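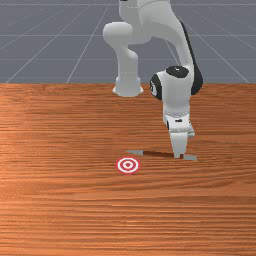
Figure 1. Rendered wooden tabletop against a gray ground with white grid lines.

3. What people say about their tables

We began, as Merike Paulauskas kindly urged us to, by letting people talk. Over 700 households in Larisitz wrote to us about the table they eat at, and many of them wandered happily into stories of grandparents, spilled soup and long Sunday lunches.

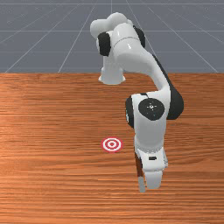 Figure 2. Orange and tan grain with darker brown streaks running side to side.

Color came up early in most letters. Warm browns were called "homey" or "like bread," and darker ones "serious" — a word we had not expected to meet so often, and one that Shufen Xu coded separately.
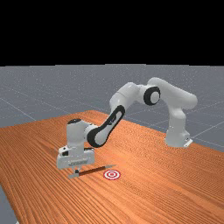 Figure 3. Large wooden table with a white arm arching over it.

Size was a touchier matter, especially in the older apartments near Juška, where a big table may mean giving up a sofa. Two writers told us they had done so gladly.
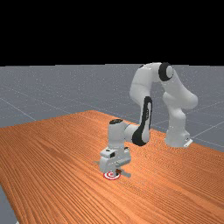
Age mattered less than we had guessed. A table bought in March could be loved as dearly as an inherited one, provided the family ate at it together, and we return to these letters in Section 4.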